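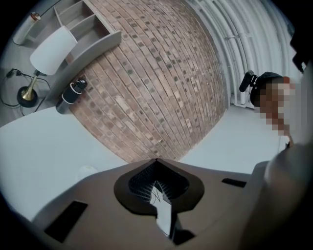

How does a robot's software know what it is looking at?

You look at a brick wall and you know it is a brick wall. You don't have to think about it. A computer can't do that by itself. It needs software, and the software works in steps.

Step 1: Turn the picture into numbers

A camera sends the computer a grid of tiny colored dots called pixels. Each pixel is stored as numbers that say how much red, green and blue it has. To the computer, a red-brown brick is only a patch of numbers close to other numbers that are nearly the same.

Step 2: Fix the bends

The camera on this gripper has a very wide view. It takes in the wall, the lamp on the floor and the white pipes all at once. The price is that straight things come out curved. Look at the rows of bricks. In a real wall they are straight, but in the picture they bend in arcs.

Software can work out how much the lens bends things. At Naltthorpe, the team does this with a program called Satti. First they show the camera a checkerboard from 40 different positions. Satti knows the lines on the board are straight, so it can measure how far each one has been bent. After that it can correct every new picture.

Step 3: Ignore yourself

The big brown shape at the bottom is the gripper. It moves along with the camera, so its main body stays in the same place in every picture. The software keeps a map of those pixels, called a mask, and skips them. Without a mask, a robot might think its own hand was something in its way.

Step 4: Find the edges

Next the software looks for places where the numbers change suddenly. The pale mortar between two bricks makes an edge. So does the black cable on the grey floor. Edges help the software guess where one thing stops and another starts.

Step 5: Give things names

The last step uses a program that has learned from lots of labeled pictures. It might say "lamp" and give a score out of 100 for how sure it is. A lamp that leans and stretches near the side of a picture can get a low score – one more reason to fix the bends first.

Try it yourself

Hold a shiny spoon up in front of a bookshelf and look at the back of it. Do the shelves still look straight? Now move the spoon closer and watch which parts bend the most.

Words to know

Pixel: one tiny dot in a digital picture.
Mask: a map of the pixels the software should skip.
Calibration: measuring how a camera bends things so the software can fix it.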